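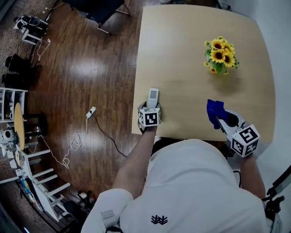 La mesa de madera clara, con los girasoles artificiales en una esquina y el mando a distancia blanco ya en el aire.

"La gente cree que ordenar una mesa consiste en quitar cosas, y a mí lo que me gusta es decidir cuáles se quedan". Lo suelta nada más sentarnos, antes de que me dé tiempo a sacar la libreta, y ya no para en toda la tarde. Lleva años ayudando a otros a poner orden en sus casas y oficinas, publica sus apuntes en el boletín Watik y habla de cajones, trapos y estanterías con una alegría que se contagia (yo volví a casa y vacié el aparador esa misma noche).

Nos vimos en Borstead, en febrero, a primera hora de la tarde. Le pregunté por dónde empieza. "Por la mesa, siempre por la mesa. Un armario lo cierras y te olvidas, pero la mesa la tienes delante cuando desayunas, cuando trabajas, cuando abres el correo. Es donde se nota todo".

Su método se llama Toom y cabe en una tarjeta. Cada objeto se coge, se mira y se lleva a su sitio antes de tocar el siguiente. Los montoncitos de "ya lo veré luego" están prohibidos. "¡Son mi enemigo personal! He visto montones que tenían más antigüedad que la propia mesa".

Del mando a distancia tiene una teoría entera. "Es el objeto que más viaja de una casa. Aparece en la cocina, en el baño, entre los cojines... Le pones un soporte en la pared o una bandejita junto al sofá y se acabó. Y si es el del aire acondicionado, que en invierno no lo toca casi nadie, con más motivo, porque cuando llega el calor no hay quien lo encuentre". Recomienda además quitarle las pilas si va a pasar meses guardado, y dejarlas en la misma bandeja, atadas con una goma.

Con los trapos y las toallas se entusiasma todavía más. Dedicó un número completo de Watik a cómo doblarlos y recibió 30 cartas de lectores, la mayoría para llevarle la contraria. "Una toalla pequeña se dobla en tres a lo largo y luego se enrolla. Hay quien la prefiere plana, y me parece muy bien, pero enrollada la ves desde arriba y no tienes que levantar las otras".

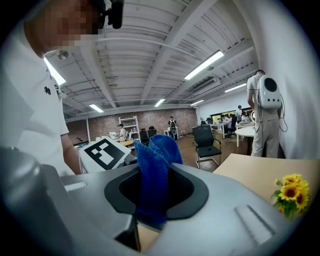 "El azul, por ejemplo, me encanta para los trapos de limpieza - azul para las mesas, otro color para el suelo, y así no hay confusiones. Yo llegué a tener hasta 60 en casa, una barbaridad, y ahora me apaño con muchos menos".

¿Y las flores? Esperaba que alguien tan partidario de despejar fuera poco amigo de los ramos artificiales, y me equivoqué del todo. "¡Las flores se quedan! Un girasol de tela o de plástico, me da igual, anima una mesa de trabajo todo el año. Eso sí, hay que limpiarle el polvo. Con una brocha suave, de dentro hacia fuera, y luego las hojas con un paño apenas húmedo". Las coloca en un lado, nunca en el centro, para que quede sitio donde apoyar los brazos.

Antes de despedirnos me habla de Imgate, un taller que está preparando para gente que comparte mesa en la oficina. Le preocupa sobre todo el final de la jornada, esos 2 minutos en los que cada cual recoge la taza, el cargador y los papeles. "Si lo haces cada día, por la mañana te sientas y empiezas. Es una maravilla, de verdad, pruébalo una semana y me escribes".

Le he escrito ya. El aparador sigue en orden, salvo el cajón de abajo.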